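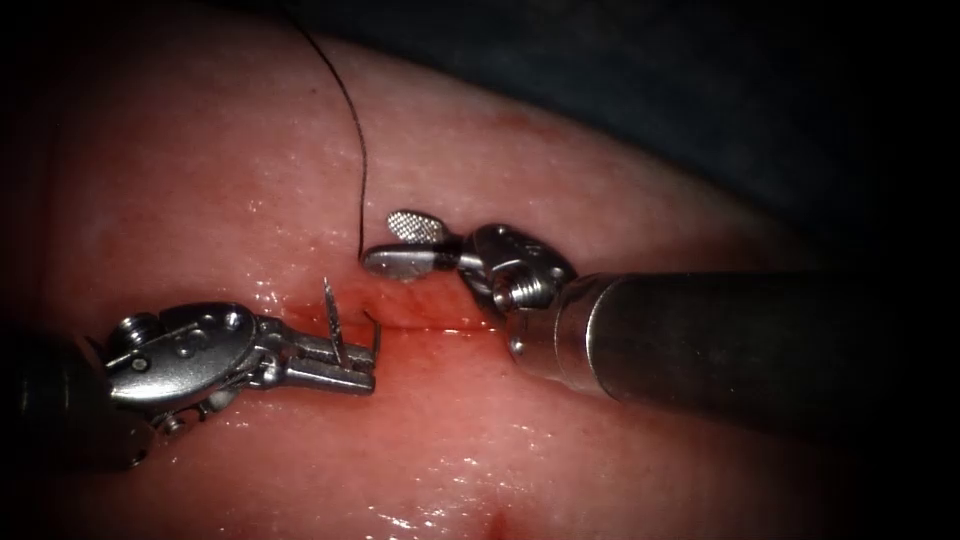 À la clinique Trerimau, le bloc 6 a changé de métier en juillet, et une partie de ses occupants aussi. La chirurgienne Yesenia Manríquez opère désormais assise, en chaussettes, le front collé à une console, à l'autre bout de la salle. Au-dessus du patient, il n'y a plus ses mains mais les bras d'un système Orodell, que l'équipe de stérilisation appelle « les couverts ». Pour les points de suture, la répartition des tâches ne prête guère à discussion : une pince à gauche tient la petite aiguille courbe, une autre à droite, mâchoires entrouvertes, se tient tout près du fil noir. La pince de gauche ne réclame pas de tabouret. Celle de droite ne demande pas à quelle heure on mange.

L'établissement, qui se remettait tout juste de son nouveau logiciel de badges, a prévu 500 interventions robotisées sur la première année. La direction parle d'une « montée en compétence partagée ». Au vestiaire, on parle surtout des plannings. Avant, un geste de ce genre mobilisait deux aides opératoires penchés sur le champ, dont un chargé d'écarter, d'aspirer et d'approuver les remarques du chirurgien. Il en reste un. L'autre a été formé à l'installation des bras, au changement des instruments et à la lecture d'un manuel de 889 pages, traduit par quelqu'un qui n'aimait visiblement ni les chirurgiens ni le français.

Crescencio Salinas, infirmier de bloc, fait partie des reconvertis. Il a suivi la formation Rattanakul, du nom de l'organisme qui l'assure, et en est revenu avec un certificat plastifié et un avis mesuré. « Avant, j'avais mal au dos. Maintenant, j'ai mal aux yeux, à force de regarder l'écran. C'est moins cher en kiné », résume-t-il. Il concède que le travail est plus calme. Il trouve même qu'il l'est un peu trop : la chirurgienne parle dans un micro, la voix sort d'un haut-parleur, et l'on met du temps à s'habituer à répondre à un meuble.

Le docteur Manríquez, elle, ne regrette pas la station debout. Elle dit voir mieux et trembler moins, et admet qu'il lui a fallu réapprendre à nouer un fil qu'elle ne sent pas sous ses doigts. Elle s'est entraînée le soir, sur des coussinets de silicone, jusqu'au moment où l'agent de sécurité venait éteindre la lumière. « J'ai fait des nœuds pendant quinze ans sans y penser. J'ai recommencé à y penser. C'est vexant, puis c'est intéressant. »

Reste la question des 790 euros, montant de la prime mensuelle réclamée par les représentants du personnel pour les agents formés au robot. La direction propose pour l'instant une « reconnaissance symbolique », formule dont chacun a pu apprécier la précision. Les discussions doivent reprendre à la rentrée, en salle Takow, la seule dont la climatisation fonctionne.

Aucun poste n'a été supprimé, assure la clinique, qui précise que deux départs en retraite ne seront « pas remplacés à l'identique ». Le bras Orodell, lui, bénéficie d'un contrat d'entretien complet – visites régulières, pièces comprises. M. Salinas a demandé s'il pouvait avoir le même. On lui a répondu que sa question serait transmise.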